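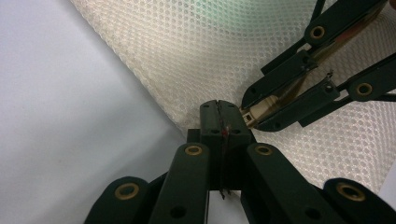 Photo: Skedia

Gisela Böttcher has the door propped open with her foot and a crate of leeks on her hip. Talk while I work, she says. So we do.

The shop is Weidemann, on the main street in Nemden. It was called that before she bought it and she never changed the sign. Too dear. Also people would have gone on calling it Weidemann anyway. Twenty years behind the counter this spring, and before that she worked in the accounts office of a dairy, a job she describes as "warm, at least".

Nemden has 1,323 people in it. She knows the figure because the wholesaler asked for it when she opened the account, and has asked again every time he wanted to cut a delivery. "They look at the number and they say, that's not enough people. I say, well, come and stand here at half past eight. Then tell me."

She opens at 7. Bread first, then papers, then the milk if the van has come. The van is a sore point. It used to call daily, now it skips days, and in March it didn't turn up for most of a week and she drove to the depot herself in her own car with the back seats down. "Yoghurt all over the boot. I could smell it till summer."

What sells? Bread, obviously. Stamps, still. Tinned fish, more than you'd think. Not wine, or not good wine, people get that on the big shop out of town and then come to her for the thing they forgot. She doesn't resent it. Well, a bit.

"I was cross about it for years. Somebody would come in for one lemon and I could see the full car outside. Then I thought, fine, I'll be the lemon shop. So now I've always got lemons. Matches, foil, birthday candles, all the bits. I put the prices up a little on those. You can print that."

The credit book is a different matter. It's a school exercise book with a red spine, kept under the till, and she won't let me see inside. Most of the people in it pay at the end of the month. A few don't. She has a limit of 100 per household and has broken it, she says, more often than she has kept it. Has she ever lost real money on it? She thinks about this for a while, sorting leeks.

"Once. A family that moved. I had a letter from them a long time after with some of it in, in cash, in an envelope. Not all. But I hadn't expected any, so I was please." She doesn't chase people in the shop. If there's something to say she'll say it on the doorstep, after closing, on her way home.

A customer comes in for batteries. Then another, who wants to know whether the bus has gone. (It has.) Gisela keeps the timetable taped up beside the scales and reads it out to people who could perfectly well read it themselves. Half the job, she reckons. Parcels too, keys left for cousins, a dog once for a whole afternoon.

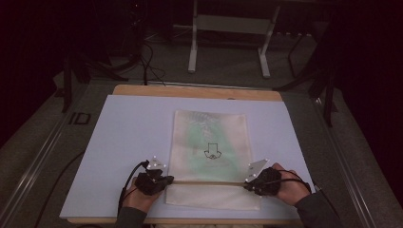 Could a village this size keep a shop going without the parcels?

It could, but only just, and the owner would have to do without a paid helper in the winter.

She took on the parcel counter reluctantly. It pays little per item and takes up the whole back corner, where the potatoes used to be. But people who come for a parcel buy something. A roll, a bar of chocolate. "They feel bad walking out with only a box. I rely on that."

Money, then. She's vague on turnover and quick on costs. Fridges are the worst. The old one by the window was eating electricity and she ran it far too long, partly out of meanness. The new one was bought on instalments and has a door that sticks. Insurance up. Rent the same as it was, the landlord is decent, she'd like that written down in case he reads it.

Holidays? One week, in August, with a note on the door. The first year she did it there were complaints, and someone wrote underneath the note in pencil asking where they were supposed to get bread. "I kept it. It's at home somwhere."

And after her? Two people have asked about taking it on. One was put off by the mornings. The other is still thinking, a younger woman who'd like a coffee machine and a couple of tables, and Gisela is for it, mostly. Wouldn't do it herself. "Then they sit. And you have to wipe." She would stay on for the first few months to show her the ordering, which days the baker is in a mood, who has to be served from the left because of the deaf ear.

No date set. She's waiting for the bank to answer, or rather the other woman is.

Leeks done. She wants to know if I'm buying anything. I take two rolls and a lemon.

Interview held in Nemden, May 20, 2018. The shop shuts for lunch between half twelve and two.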